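Speaker notes - "Hooks, Tape, Shelf: Sorting Out a Shared Back Room"
Henok Tefera
Deltmont branch, evening session, 60 minutes including questions

Before starting
Check that the people in the last row can hear. Hand out the one-page sheet now, not at the end. Last time half the room left without it.

Opening (5 min)
Thank Ason for the room. Say who I am: I've been fitting out storage for small workshops and shared rooms since I left Lastetti, mostly rooms that somebody else already tried to fix once.

Tell them what the talk covers. One room, one wall, the floor in front of it. I'm leaving out basements and garages. If anyone has a garage question, take it during the break.

Ask for hands: who has a room at work where people put things down and don't come back for them? Wait for the hands. Move on.

The Mamo room (8 min)
Mamo is a repair and sewing shop with a back room that everyone passes through. They called me in August. The owner had a list of 368 items that were supposed to live in that room. We did our own count over two evenings and got to 892. Let people react to that number. Then explain that it isn't as bad as it sounds. A box of bobbins was one line on her list and we counted what was in it.

The useful part was finding out which things moved. We put a dot sticker on anything that left the room during the day. After two weeks most of the stickers were on the same small group of things: scissors, aprons, the extension cord, the dustpan, the long ruler. Everything else had stayed put.

So the first decision was made for us. The things with stickers go on the wall near the door. The things without stickers go on shelves, farther back.

Pause here. Someone usually asks how we picked two weeks. Answer: it was the time we had.

Start with the floor (6 min)
People want to start with the wall. Start with the floor. Take everything off it, sweep, and leave it clear for a few days before you bring anything back. You'll find out where people walk.

Tile is the easiest floor to do this on. You can put painter's tape down to mark a walking lane and pull it up again later. On carpet the tape curls. On bare concrete it picks up dust and lets go by the next morning.

Lane width: wide enough for a person carrying a box in front of them. Don't give a measurement here, they'll write it down and apply it to every room they own. Say carry a box and walk it.

Panels and hooks (12 min)
This is the longest section. Slow down.

A big colored panel does two jobs. It gives you something to put hooks into without touching the wall behind it, and it tells people where the hanging area stops. Paint can do the second job but you can't take paint with you when the lease is up.

Color. People ask for white. White shows every scuff at hip height. Greens and blue-greens have held up well for me, and small metal hooks are easy to find against them. Someone who has just walked in looking for an apron should be able to see the hook from the door.

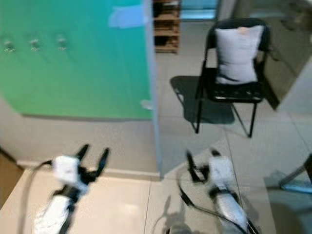
Spacing. Put the hooks in one row to begin with. Leave more room between them than seems right. An apron hangs wider than you expect, and a coiled cord is wider than an apron. If two things on neighboring hooks touch, people will start hanging one on top of the other, and by the end of the month you have one hook with everything on it.

Height. Have the shortest person who uses the room reach up and mark it. Do this with the person standing there, don't guess.

A second row only comes later, and only if the first row is full of things that get used. At Mamo we waited a month and then didn't add it.

Tape. I like a small piece of pale tape as a label before I commit to anything printed. Write on it with a pencil. If the name hasn't changed in a few weeks, make a proper label. The printed ones at Lastetti were made before anybody had used the racks, and half of them were wrong the whole time I worked there.

Anchoring. If the panel is leaning, treat it as temporary and keep the weight off it. If it's staying, fix it top and bottom. Ask the building first. Deltmont has its own rules on this and I've put the office extension on the sheet.

Where the panel ends (4 min)
The straight edge of a panel is a good place to change what the storage is for. Hanging things on one side, shelved things on the other.

One problem to mention. If the shelving stands behind the edge of the panel, part of it is hidden when you come in. People forget what they can't see. Put the slow-moving stock on the hidden part and keep the open part for things that get asked for.

Shelves (10 min)
Wood or metal, either is fine. Wood is quieter when you set things down. Metal is easier to adjust. Don't let this turn into a debate, it ate fifteen minutes the last time.

Dark things on shelves disappear. Black cases, dark bins, folded dark fabric - from across the room they all turn into one block. Two fixes. Put a light strip of tape along the front of each shelf, or turn the bins so the label side faces out. The tape strip costs less and people keep it up longer.

Heavy things between knee and waist. Light things above. The very bottom shelf is for things you would be fine kneeling down for twice a year.

Leave one shelf part empty. People will fight you on this. New things come into a room every week, and if there's no gap they go on the floor in the walking lane.

Baseboards: leave a hand's width in front of them where you can, so a broom gets through. If a cabinet has to sit tight to the wall, pull it out when you do the big clean.

Keeping it up (5 min)
The Mamo shop does a reset at closing. Whoever locks up walks the lane, hangs up what's on the floor, and turns off the light. It takes as long as one song on the radio, which is how they time it.

They also have a bin by the door for things with no home. The bin gets emptied when it's full. Anything in it that still has no place goes to the owner, and she decides. I tried to get them to do it by vote and it went badly.

What I'd do differently (3 min)
- I bought the shelves before we had finished counting.
- I put the first row of hooks too high.
- I should have asked about the door. It opened inward and took out a corner I had planned to use.

Spend a minute on the door one. Tell the story about the ironing board if there's time.

Questions (7 min)
Likely ones:

Can you use stick-on hooks? For aprons, yes. For cords, no.

What about kids' rooms? Same method, lower hooks, fewer of them.

Where did you get the panel? Offcut from a sign shop. Call around and ask what they have left over, they'll usually cut it for you.

Remind people that the sticker sheets are on the back table, one per household. Stack the chairs against the left wall before leaving.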